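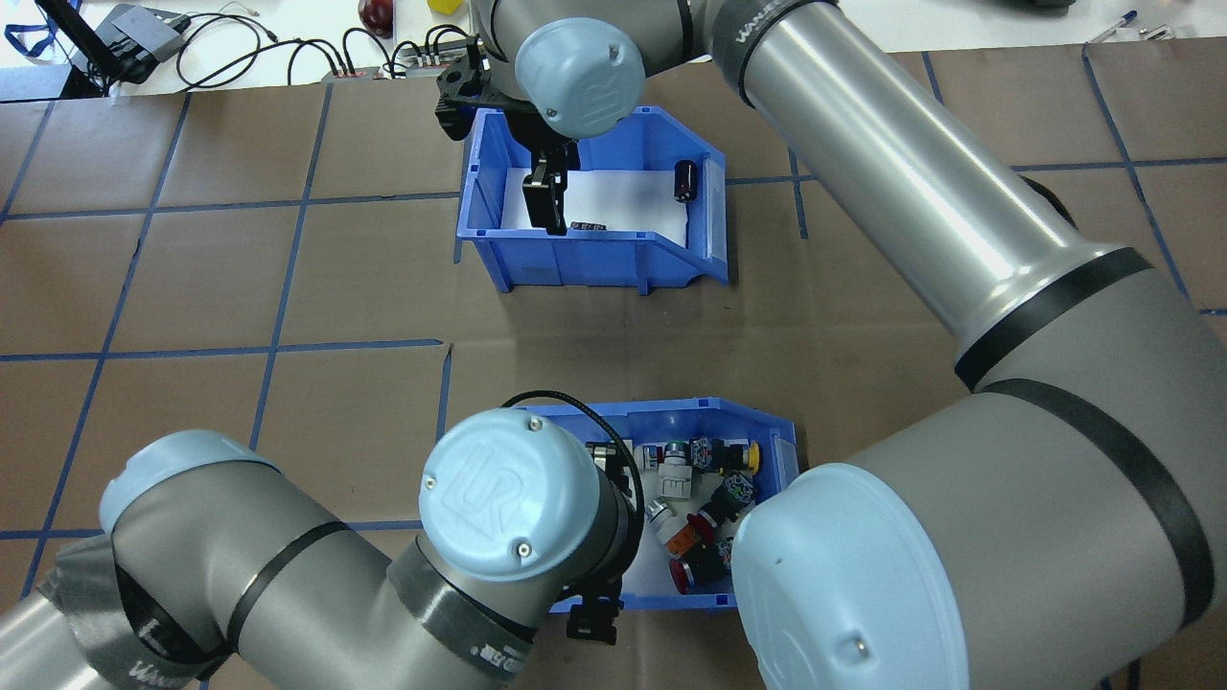 Two blue bins on the taped table, one of the arms over the top one.

Koller Award & Bursary Workbook – review

Bought this in April, second year, with two bursary deadlines coming and no idea what I was doing. Used it for one full application and most of another. Writing this up quick between lectures so excuse the state of it.

It's a paper workbook. 252 pages, ring bound, A4. Front half is how to apply for student awards, bursaries, travel grants and so on. Back half is blank forms and planners you fill in yourself. There's a code inside the cover for extra sheets online, more on that below.

The good bit first. The evidence log. One page per thing you've done – what it was, dates, who could back it up, what changed afterwards. Sounds dull and it is dull. But when the Bumdale travel bursary form wanted "an example of contribution to your department" I had four ready to go and just picked one. Normally I'd have sat there an hour trying to remember what I did last autumn. Fill these in as you go, not the night before. I did half of them the night before.

Personal statement chapter is decent too. They get you to write 800 words with no editing, then cut it in stages, with a different question at each stage. By the last cut mine read like a person had written it. The sample statements are less use, all a bit grand. Everybody in them has founded something. Would have liked one from someone with ordinary marks and a Saturday job.

Referee section is short, could be longer. Has a template email asking a tutor for a reference which I used nearly word for word and got a yes the same afternoon. Nothing on what to do if your tutor has left, mine had, so I had to work that out on my own. (Ask the department office. They know where everyone went.)

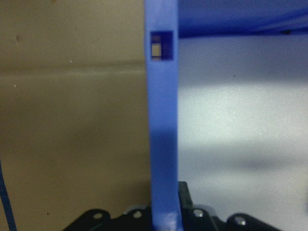 Close on the blue finger, beige panel to the left.

Budget pages – fine. Columns are too narrow to write real amounts in unless your handwriting is tiny. I ended up redoing mine in a spreadsheet. The notes next to them are good though, especially on listing what the award will pay for and what you're covering yourself. I'd have left the second part off completley.

Deadline planner. Big fold-out at the back. Tore along the fold in the first fortnight. Taped it, still using it, a bit annoyed.

Now the online sheets. The code gets you into a site called Dillero, where the extras are kept. Had to make an account, then confirm it, then put the code in again. Sheet 3047 is the one you want, a one page checklist for the day you submit. Everything else on there is already in the book, or near enough. Search is hopeless, it only works if you type the sheet number. Print 3047, stick it inside the cover, forget the rest.

Interview chapter I've only skimmed. Tidholm doesn't interview for its smaller awards and that's where I am. A friend on my corridor borrowed it for hers and said the practice questions were close to what she got, but she wanted more on panel interviews – there's half a page. She also wrote in it in pen. So.

Paper is good and thick, highlighter doesn't go through. Rings are strong. It is heavy, don't plan on carrying it round campus with a laptop as well. I take out the pages I need and leave the rest in my room.

Who's it for? First and second years applying for something for the first time, I'd say. If you've already won a couple of these you'll know most of the front half and you'd be paying for blank forms. Postgrads, no, the funding chapter barely mentions you. Also check if your library has one before you buy, ours got a copy in about a week after I'd paid for mine. Typical. Reference only mind, so you can't write in it, and the writing in it is most of the point.

Did I get the bursary? Don't know yet. They're meant to email this month. The form went in a day early, and I've never been a day early with anything.

Four stars. Would be five with a planner that doesnt rip and wider budget columns.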